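4. Tabletop sorting, set-up

Before you start: table wiped, nothing left over from the last round. Check the top sits flat in its frame and the corner brackets are snug. Loose bracket = wobbly table.

1. Slide the Tedholm top into the frame, grain side up. Leave the long edge facing the aisle.
2. Run the cable along the side of the table, above the rail. Not across the top.
3. Get the small items out of the Lisadden tub. Fruit first, then the rest. Soft ones go toward the left edge, they dont roll as much.
4. Water bottle next, cap on tight. 400 g max with water in it, less is fine.
5. Clear bag goes at the bottle. Don't bother smoothing it, creases are OK.

Note: spacing doesn't have to be perfect. Roughly 115 mm between items is plenty. Mix the colors up, don't put the orange one and the yellow one side by side evry time.

CAUTION: bottle caps. Check before every round. Water gets under the wood and the top swells, then it won't come out of the frame.

6. Step back, look it over, start.

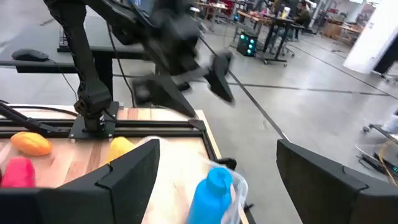 4.1 Putting away

1. Bottle first. Empty it if you're done for the day.
2. Fruit back in the tub, lid on.
3. Bag: reuse until it splits. Spares are in bin 257.
4. Wipe the top with the grain, dry cloth after.

Missing items: tell Bok-nam Cheon, same day please.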